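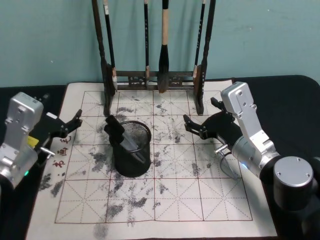
Last changed: September 8, 2020

Section 7. Adding a family to the Drusa register

This section is for the clerk in the garrison family office. It explains how to enter a serving member and his or her family in Drusa, so that the school desk and the housing desk can see the same record. You must already have a user name and a working card reader (see Section 2).

Before you start

Have the posting order in front of you. You also need the birth dates of all children and one telephone number which works during the night.

Caution: Do not enter a family from memory or from an old list. If the posting order did not arrive yet, use form 243 and wait.

Making the record

1. Put your card in the reader and open Drusa. The start page shows the name of your garrison at the top. If it shows Brostent, you are in the training copy, and nothing you write there will be kept.

2. Choose New family, then Posted in.

3. Type the service number of the serving member without spaces. Press Check. A green mark comes beside the field.

4. If both parents are serving, tick Two service numbers and type the second one. Do this now. It is not possible to add it after step 8 without help from the garrison administrator.

5. Enter the family members one by one. For a child who stays with grandparents or at a boarding school, choose Lives elsewhere and still fill in the address.

Note: The name field takes 58 letters. When a name is longer, write the full family name and shorten the middle names.
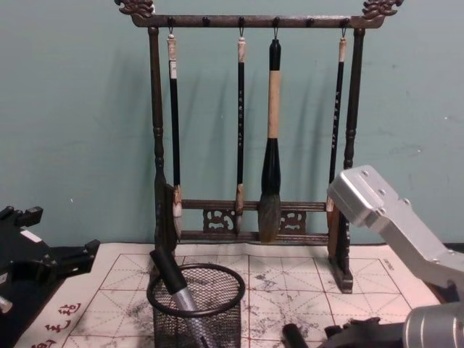
6. Open the tab Schools. For each child write the last school and the last class finished. When a child has changed school during the year, as happens often with a posting in July, enter both schools, with the newest on the first line.

7. Open the tab Contact. Choose who may be called when the serving member is away on exercise or deployment. At least one adult must be marked as First call.

8. Press Save. Drusa writes a family number on the screen. Copy this number on the posting order, in the box at the bottom right.

Note: If you leave the page open for 20 minutes without typing, Drusa closes it and the entries are lost. You can press Keep as draft at any time between steps 3 and 8.

Sending the record to the housing desk

The housing desk works with Mosumach, which is a separate program. The record goes there during the night, if the box Share with housing is ticked. You do not have to send it by hand.

Caution: Families with a protected address must not be shared. Take the tick away before you save, and telephone the housing desk.

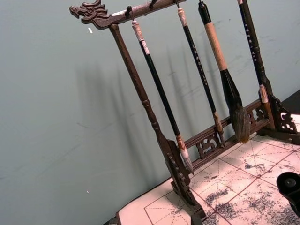 K. Belhaj

If the record does not arrive

Look first in the list Waiting, in the left menu. A record with a yellow mark has a missing birth date or a wrong postcode. Correct it, save again and look the next morning.

A record with a red mark was refused by Mosumach. Write down the family number and the text of the message, and send both to the garrison administrator. Do not make a second record for the same family.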